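Folding on the bed: Triin Luik on working without a table

Triin Luik runs the textile care classes at Rornby, a small training workshop in Sasville. The course handout runs to 97 pages, and the section on folding at home is the one she has rewritten most often. We spoke on Mon 7 September.

Her starting point is the surface. "A mattress gives under the hand," she said. "You press a crease and it goes down with the cloth. Put something flat on top and the crease stays where you put it."

The size of the board matters less to her than its edge. She folds shirts to the width of the board, sleeves first, then turns the hem up in two stages. Light garments are kept to one side until needed.

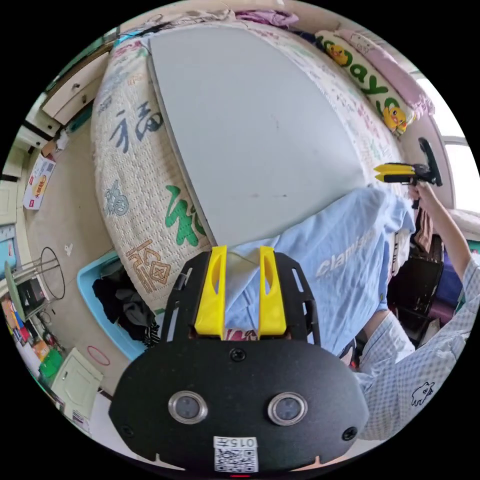
Light grey board on a quilted blanket, with a laundry basket beside the bed.

Luik sorts by weight before colour. Dark items stay in the basket until the light ones are finished, mainly on account of lint. "People tip the whole load out. Then they are folding on top of their own washing."

Pillows go to the head of the bed or off it altogether. A bolster can stay if it lies along the edge, where it stops small items sliding to the floor.

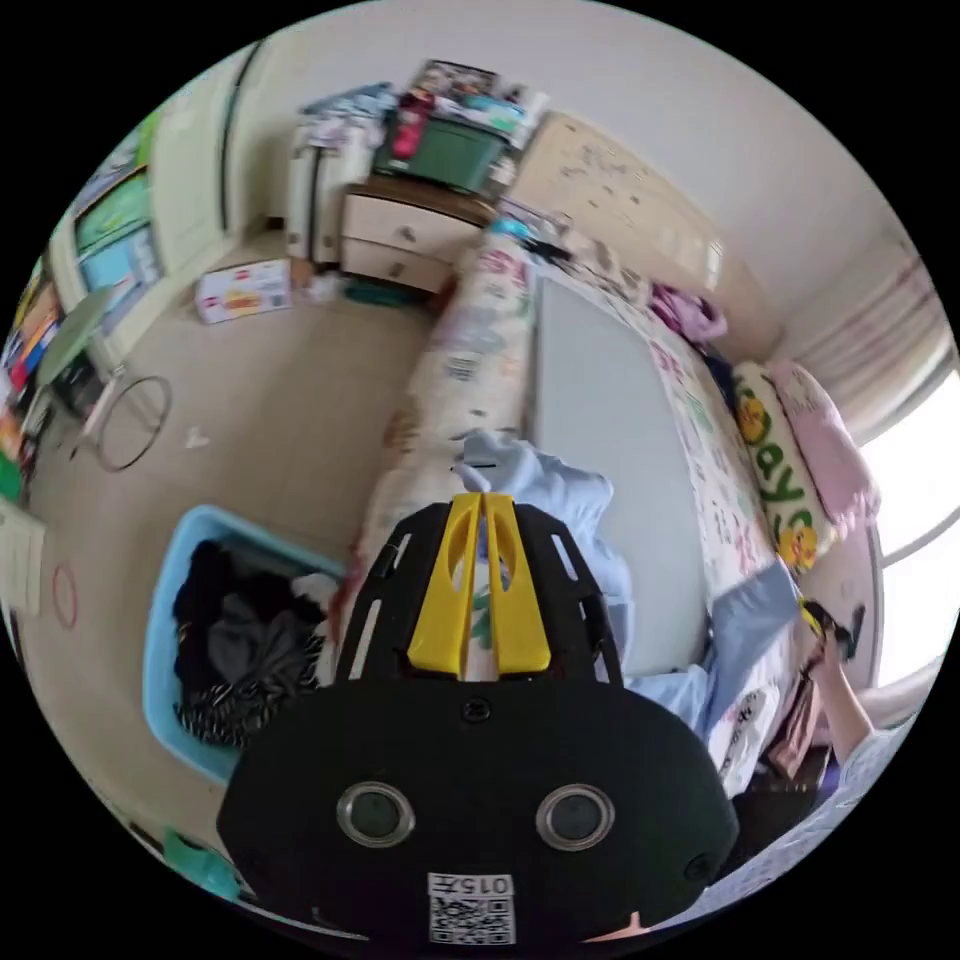 Pale blue garment across the lower part of the bed, pillows at the head.

Asked about sleeves, she was brief. "Lay the body down first. If you start with the sleeve you will move it again." Her colleague Musa Olatunji teaches the opposite order for knitwear, and the handout gives both methods, his on page 2 of the supplement.

The next class covers fitted sheets.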